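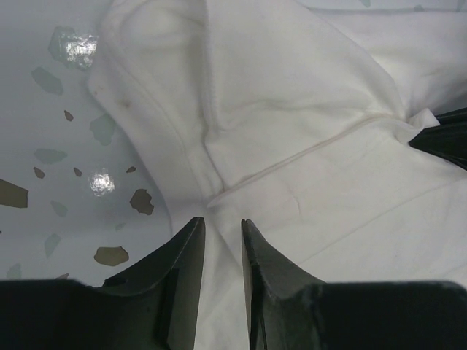
Rolero folding cell

The Rolero folding cell is a two-arm workstation for handling garments, built by the firm Lenport and used mainly for trials in folding, flattening and sorting knitwear. It consists of a speckled work surface, two arms with parallel grippers, a wrist camera for each arm and a control cabinet. The name refers to the whole cell; the arms alone are listed in the parts catalog as the Rolero pair.

Layout

The arms stand on a common rail behind the work surface, set so that both grippers can reach the middle of it. The zone where the two can meet is called the shared area. Most garment work takes place there, with one gripper holding a pinch of cloth while the other moves in for a second hold. A white sweatshirt or knit shirt laid out crumpled is the usual test piece, as its hems and seams give the grippers raised edges to work against.

The flecked surface was kept from an earlier bench and is not required by the design. It gives the cameras fixed marks to register against, but its finish also throws back light from overhead lamps as small bright spots. The setup notes advise turning the lamps away from the camera side until the glare no longer falls on the area where the cloth edge is expected.

Grippers

Each gripper has two black fingers with tapered, beveled tips. The fingers are matte, which keeps reflections low in the wrist camera view. They are fixed with screws from the back and are replaced in pairs. Fitting one new finger opposite a used one leaves the tips uneven and lets thin fabric slide out on one side.

The tips wear first along the inner edge, where they close on each other and where they scrape the work surface while picking up flat cloth. Light scuffing does not affect the grip. A burr that can be felt with a fingernail does, and may pull threads from a knit.

Setup

A new cell is set up in a fixed order. The rail is leveled, the arms are bolted down and the cables are routed before the fingers are fitted. Each arm is then driven to its zero position and the finger gap is checked with a gauge block. The full opening is set to 16 millimeters for shirts and light sweatshirts. Heavier garments need a wider setting, which is entered in the tool table.

Surface height is found by touch. The arm lowers the closed fingertips until the motor load rises, backs off and repeats the move eight times, and the controller keeps the lowest reading. The procedure is done separately for each arm. If the two results differ by more than a millimeter, the rail is leveled again – shimming the table is not recommended.

Camera alignment follows. Both fingertips must be visible at the bottom of the image when the gripper is open, with the gap between them near the center line. A camera that has been knocked shows one finger larger than the other.

Routine care

Fingers are wiped with a dry cloth at the start of each shift. Lint collects in the finger slides and is removed with a soft brush; compressed air drives it further in. Gray marks on white test garments are treated as a sign that the fingers or slides need cleaning, although marks can also come from general handling. Finger screws are checked after every 13 hours of running time.

The slides are greased sparingly, and the gripper is cycled some 10 times over a scrap cloth before it is returned to use.

Faults and repair

The most common fault is a missed pinch, in which the fingers close above the fabric. It is usually traced to a surface height that has not been measured again after a finger change. A second fault, known as drag, occurs when a fingertip catches a hem and carries the whole garment with it. Lowering the approach speed is the normal remedy.

Contact between the grippers in the shared area is prevented by a keep-out distance in the controller. Early cells used a fixed value, which stopped the arms too far apart for short seams. A revised routine written by Yaroslav Hladun calculates the distance from the finger angle and was added to the standard software in December.

See also

Flernivden gripper
Fu tool table format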